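Filed under: Course Handouts, Relationships, Communication
3,727 shares | 24 comments

Demand and Withdrawal in Couples and Families
Unit 4 handout, Brulgate evening course in everyday psychology

Bring this handout to the February session. Last term's group took 90 minutes over this unit and did not reach the written exercise, so please read sections 1 to 3 beforehand. Page references in brackets are to the Naseri workbook, the green edition. If you have the older one, the exercises are the same but the page numbers are out by one or two after the chapter on grief.

1. What the pattern is

Demand and withdrawal is a pattern in which one person raises a problem and the other avoids it. The first person then raises it again, usually with more force. The second person avoids it more firmly: leaves the room, goes quiet, agrees to anything to end the conversation, or picks up a phone. Both feel that they are only reacting to the other.

You will meet other names for it. Pursuer and distancer is the most common. In this unit we use "raiser" and "avoider", which are clumsy words but carry less blame. Neither is a personality type. The same woman may be the raiser with her husband about money and the avoider with her sister about their mother's care.

Points to note:

- The pattern is about roles in one particular argument. Ask "who wants something to change here?" The person who wants change tends to be the raiser.
- Silence can be either role. Someone who sulks until asked what is wrong may be raising a problem without using words.
- Volume tells you very little. Plenty of raisers are polite and persistent.

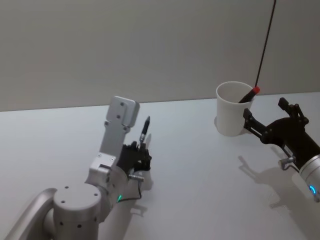 2. How it keeps itself going

Take an ordinary case. A couple share a flat in Mandport. One of them thinks they are spending too much and brings it up on a Monday-to-Friday sort of evening, when both have just come in from work. The other says "can we not do this now". There is no agreement about when they will do it. Two evenings later it comes up again, and this time the opening line is "you never want to talk about money".

Look at what each has learned. The raiser has learned that a mild start gets no answer, so next time the start is sharper. The avoider has learned that these talks begin with an accusation, so next time the exit is quicker. Each has drawn a reasonable lesson from what happened, and the two lessons together make the next round worse.

After several rounds, the subject itself drops out of view. They are now arguing about how they argue. Students often ask which of the two started it. In class we will try to draw the sequence as a circle and you will find that the starting point can be put almost anywhere. Each partner, asked separately, usually puts it at something the other one did.

Physical arousal matters too. During a heated exchange the heart beats faster, the mouth goes dry and it gets harder to take in what is being said. Some people who look bored or blank are in this state. Leaving the room may be the only way they know to bring it down. The partner sees a closed door and reads it as not caring.

3. Breaks that work and breaks that don't

A break is different from a withdrawal in one respect: it has an end, and both people know when it is. "I need to stop, can we pick this up after supper" is a break. "I'm not doing this" is a withdrawal, even if the speaker does come back later in a better mood.

For the purposes of the exercise, we use these working rules:

a) Either person can call a break.
b) Whoever calls it names the time for starting again.
c) The new time falls within 24 hours.
d) The person who called the break is the one who reopens the subject.

Rule (d) is the one couples resist. It asks the avoider to do the raising, which feels unnatural at first. It is also the rule that makes most difference to the raiser, who no longer has to chase.

During the break, do something that occupies the mind. Rehearsing what you will say next keeps the anger up. A walk is fine if you don't spend it composing a speech. See the log on page 69 for a way of recording how long it takes you to settle. People are usually surprised by their own figure, and it is worth knowing it before you promise to be back in ten minutes.
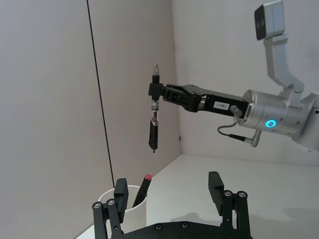

Written agendas help where spoken openings have gone stale. Each person writes down one thing they want to discuss, in one sentence, before anything is said. The sentence must describe a situation and avoid the words "always" and "never". "I don't know what we have in the savings account" will do. "You always hide the statements" will not. Have the writing things out beforehand, because hunting for a pen is a very good way of putting the whole thing off. A marker standing in a white cup on the table is enough, and a black one like the one here, with its red-pink end, makes people keep it short. Swap sheets, read them silently, then choose one item. Leave the second for another day even if the first goes well.

Families with teenagers can use the same method with one change. Let the youngest person's sheet be read first. Parents who read theirs first tend to find that the other sheets come back blank.

4. Changing the opening

The first minute of a difficult talk has a strong effect on the rest. Compare the following.

"The bins again. I suppose that's my job as well."
"The bins didn't go out. I'd like us to sort out who does them."

The second states a fact and a wish. It isn't especially warm and it does not need to be. Some students worry that this sounds like a letter from the council. In practice a slightly stiff sentence is easier to answer than a sarcastic one.

For the avoider, the matching skill is a short acknowledgement. It does not commit you to anything. "I can see this is bothering you, and I want to talk about it at eight" is plenty. What matters is that something is said before any move towards the door.

Common mistakes when practising:

- Using the soft opening as a run-up to the old complaint.
- Acknowledging in a flat voice, three times, until the other person gives up.
- Telling your partner which rule they have just broken.
- Starting in the car. One person is driving and neither can leave.

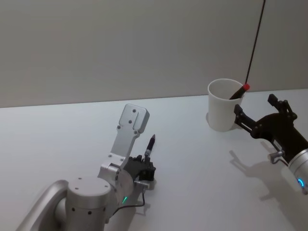

Seating and position are worth a few minutes, though they come well behind the points above. Many couples sit face to face with the paper between them, and the sheet ends up closer to one person, who then takes charge of it. Try sitting at a corner, or side by side, with the sheet where both can get at it. Think of the two arms over the white table, one coming in from the lower left and the other from the right: they come from different sides and work over the same surface. A bare table and a plain wall behind it are useful too, since there is less to look at when the talk gets uncomfortable. Turn the television off, and put phones in another room.

5. Limits of this material

Everything in this unit assumes two people who are safe with each other. Where one person is frightened of the other, staying quiet or leaving may be protective, and it should not be treated as a bad habit to be trained away. Do not suggest the break rules or the agenda sheet in that situation. If any of this applies to you, speak to your GP or to a domestic abuse service, and you are welcome to skip the exercise without giving a reason.

The pattern can also come from something outside the relationship, such as poor sleep, deafness that has not been picked up, or low mood. An avoider who avoids everybody needs a different conversation.

6. Exercise (to be written up before Unit 5)

Choose a disagreement that is small and still going on. The Atimholm case study in the workbook may be used instead if you would prefer not to write about your own life.

1. Write down who wants the change.
2. Set out the last round in order, one line per action. Leave out motives.
3. Mark the place where a break could have been called.
4. Rewrite the opening sentence in two versions, one of them under ten words.
5. Write the avoider's acknowledgement.
6. If you are using your own case, try it once and note what happened, including if it went badly.

One side of paper is enough. You will not be asked to read it aloud. Unit 5 covers apologies, and we will use your step 2 again there, so keep a copy.

Posted in: Handouts and Reading, Family Life, Talking and Listening
24 comments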